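Subject: Re: [gultport-history] The Sidora letters, box 4
From: Wubit Sisay
To: Gultport local history list
Date: October 16, 2025

On the Sidora letters, Pushpa Gautam wrote:

> I finished my read of the second bundle in September and I'm
> stuck. Eliza Fikre keeps mentioning "the Clavus" as if everybody
> would know it. She walks there, she pays them, she gets scolded
> by them for missing a night. I took it for a church group, then
> for a shop. Has anyone run across the name in the town papers?
> Also, does the strike come before or after the ferry fire? Her
> letters have no years on them and I'm going in circles.

Pushpa, oh, this made my morning! The Clavus was a reading society. I have its minute book on my desk right now (well, a photocopy, with somebody's coffee ring on the cover), and your Eliza is in it on page 137, fined a nickel for "absence without word." So that would be the scolding.

They met upstairs over the rope works and took turns reading newspapers aloud, because plenty of the women on the day shift had never had the chance to learn. The works had 606 hands on the payroll the winter before the strike, and by spring 268 of them had signed the Clavus roll. I went through it twice, since I didn't believe it the first time. The owners didn't care for it one bit. There's a wonderful stiff letter from the office asking that the readings be "confined to improving matter," and the reply in the minutes is that the members had found the wage tables very improving.

As for your dates, the strike comes first. The ferry burned the following March, and the society gave up two evenings to collect for the families. If Eliza talks about the collection in the same letter as the new hours, you can put that one after the settlement and work backward from it. I'd try the letters on blue paper first; I have a feeling those are all from one winter.

One thing I can't work out is who wrote the songs. Three of them are copied into the back of the book in a different hand, one to a hymn tune I half know, and I'd love to sit down with you and compare the handwriting with Eliza's. Wouldn't that be something? Her capital F should give it away.

Attachments (4):
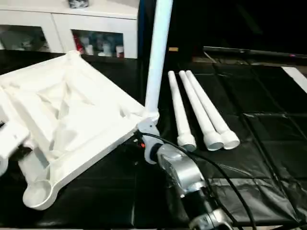
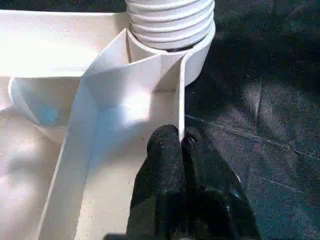
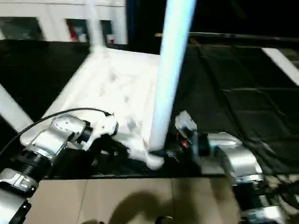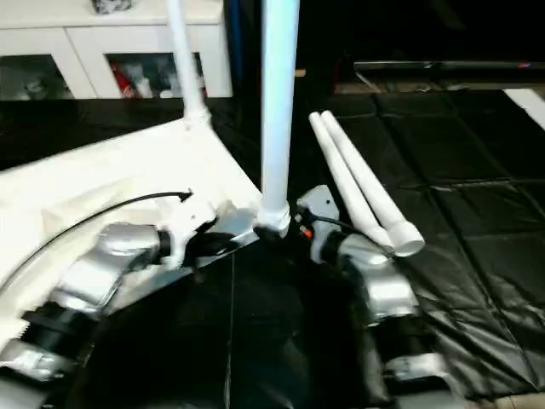

And please do send the page where she walks home past the toll house, if you can find it again. The toll house had closed by the time of the 900-name petition, or so the paper claimed, and I've never trusted that paper on anything.

I can bring the photocopy any afternoon you like. The original is too fragile to open flat, so we'd have to make do with mine, coffee ring and all.

Wubit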